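Print this story | E-mail this story

The Arm in the Back Room
A shared workshop, a secondhand robot and a bin full of other people's odds and ends

By the time I get upstairs at Rimkutė, the kettle has boiled twice and the argument about fingers is well under way. One side wants softer tips. The other wants to leave the hand alone and fix the software. Piret Zariņš is on neither side this evening. She is on her knees with a roll of cable ties in her teeth, waving me toward a stool with her elbow.

Rimkutė is a shared workshop above a closed upholstery store, and if you have ever wanted to spend your evenings in a place where somebody is always willing to hold the other end of something, you would love it. There's a band saw, a decent lathe, two sewing machines, and a wall of drawers whose labels stopped matching their contents long ago. Members pay by the month and get a shelf. Since last September they have also had a robot project, which goes by the name of Rasen, and which has slowly eaten most of the back room.

The aim of Rasen is easy to say and hard to do. You tip a heap of mixed household stuff into a bin, and the arm takes it out again, one thing at a time. Factories have had arms that pick for decades, but the parts there tend to be all alike and neatly presented. A heap from somebody's hall closet is another matter. Things lean on each other. They sag, they roll, they tangle. Piret used to repair knitting machines for a living, and she says cloth has been humbling her for her whole career, so why stop now?

The group bought its arm used, after a long winter of saving and one very successful bake sale. It came on a pallet, and getting it up the stairs took an entire evening and a borrowed stair-climbing dolly. Then came weeks of reading. I've seen the manual they printed out, in four fat binders with coffee rings on the covers, and the margins are full of handwriting in three colors. People who had never met before were swapping notes in there! One member taught herself to program on it, starting with a routine that did no more than raise the arm, wait, and lower it.

The bin was the next big job, and it's the part of the build I like best, perhaps because I can understand it. The early trials used a cardboard box, which lasted one evening. After that came a plastic tub that skated away whenever it got nudged. Sheet metal won out in the end. It's clamped to the table now, and the bottom has picked up the sort of scratches you'd find on a well-used baking tray.

What goes into it changes all the time. There's a shelf by the door where members leave candidates: socks, spoons, broken toys, a bicycle bell. The only rules are that it can't be sharp, it can't leak, and you can't want it back in perfect shape. Sunglasses are a favorite with the group at the moment. The lenses are slick and curved, the bar between them is thin, and a pair lying flat gives the fingers very little to get hold of. 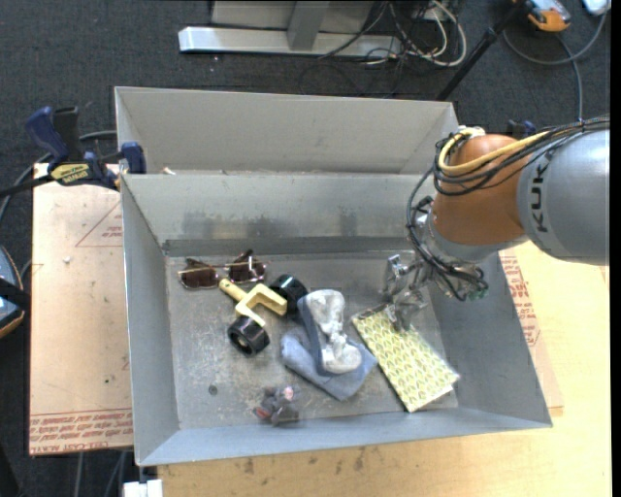
Why is picking from a mixed bin so much harder than picking from a tray?

In a tray, every part has a known place and faces a known way, so the arm can repeat one motion all day. In a mixed bin the machine has to work out where each thing is, which one is free to move, and how to approach it without hitting a wall or dragging its neighbors along. Every pick also shifts the heap, so it has to look again before the next one.

That last bit is where the fun starts. Piret's crew has tried two ways of choosing what to go for. The first was to take whatever sat highest, which sounds sensible until the highest thing turns out to be the corner of a shirt with everything else on top of the rest of it. The second, which they use now, gives every possible grab a score and goes for the best one. The program considers 200 possible grabs for each attempt. It took an embarrassing amount of time to do that at first – you could butter toast while you waited – and a lot of this spring went into speeding it up.

They keep records, too. A ledger hangs from a nail on the wall, an old-fashioned one with a cloth spine, and every attempt gets a line. When I visited, the count stood at 1248. A pick gets a check mark, a miss gets a dash, and anything odd gets a sentence. I could have read those sentences all night. "Took the sock, and the spoon inside the sock." "Lifted beautifully, let go early." "Very gentle with the bell."

The fingers are where opinions run hottest, and I heard all of them. Soft tips hold smooth things better but wear out and pick up lint. Hard tips last, and slide right off anything shiny. There's a coffee can on the windowsill holding 20 pairs of trial tips, cast in kitchen molds from a two-part rubber sold by a small outfit called Brurner, and none of them has pleased everybody. Piret's favorite set is a lumpy green one she made in a hurry. She'll tell you it's ugly and then hand it to you so you can feel how well it grabs your thumb.

Then there's the cabling, which on a moving arm is a project all its own. Every wire that runs out to the hand has to bend with each joint and still have slack left at the far end of the reach. Make it too tight and it pulls. Leave it too loose and it sweeps the table. The group has rerouted theirs more times than anyone cares to remember, and Piret's cable ties that night were for yet another try. A fabricator across town, Grarex, gave them a box of leftover cable sleeve, which everybody talked about as though it were a case of good wine.

Safety gets taken seriously, and I was glad to see it. Before power goes on, somebody calls out, and everyone in the room answers. One person holds the stop button and does nothing else, including chat. Speeds stay low. Hands stay out of the bin until the drives are off, even when a spoon is sitting there begging to be turned over. New members spend their first two sessions on the button before they get to touch any code, and I met a retired bus driver who enjoys it so much that he has never asked to do anything more.

What does it all cost? Less than you'd fear, if you leave out the arm. The group has spent 600 dollars on everything added since it arrived, with clamps, rubber and connectors making up the bulk of it. The computer was a donation. The time is another story, and I didn't ask anyone to add it up.

I stayed until half past ten. The finger argument had moved on to whether a thin lip on the tips would help with paper, booklets especially, which love to lie flat against a floor and stay there. Someone had already started carving a mold from a block of wax. Piret wanted to try it with the green rubber. The other side wanted black, because it cures faster, and both batches were being stirred in yogurt cups when I went to find my coat.

Rimkutė holds an open evening every month, and the back room is on the tour. Bring something for the shelf if you have it. They're low on things with zippers.

14 comments | 37 shares

Print this story | E-mail this story

Contact us | Copyright, all rights reserved | Back to top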